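Suturing practice on soft tissue – close-up gallery

This page collects close views from the bench suturing series at Fivcombe. The series covers one basic skill: placing and tying separate stitches along a short incision with two instruments, one reaching in from each side of the field. It is meant for trainees who have finished the Resitz handling course and know the names of the basic knots.

Each practice block runs 12 stitches. Trainees complete 7 blocks before assessment, and the tissue is kept chilled and used within 48 hours of delivery. 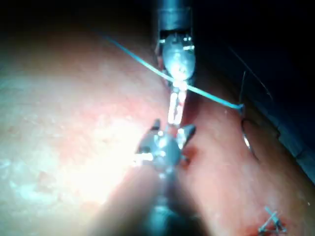 Jaw tips brought close together, with the curved needle resting on the tissue to the right. The thread crosses the upper jaws.

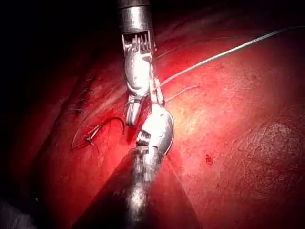 Tips meeting over the tissue. The gray thread runs in a nearly straight line toward the upper right.
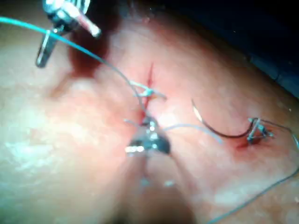 Knot placed across the wound just below the short incision, with its ends splayed to either side. The long blue thread sweeps down from the upper left.

Tension is the most common fault at assessment. A stitch should bring the edges together without blanching or bunching the tissue. If the edges overlap, the bite was uneven and the stitch should be removed and placed again.

Tails are trimmed after the second throw has been checked, never before. Short tails tend to work loose – long ones get caught in the next stitch. When the thread left on the needle is too short to form a loop, start a new length.

Grip the needle behind its midpoint and keep the jaws off the tip. Thread that has been crushed in the jaws should not be used for a knot.

The next set, on continuous stitches, is due in June.

Recent galleries
Needle handling: grip and angle
Brasotum knot board, beginner set
Zoubi practice pads compared
Trimming and removing stitches
Lighting the bench for close work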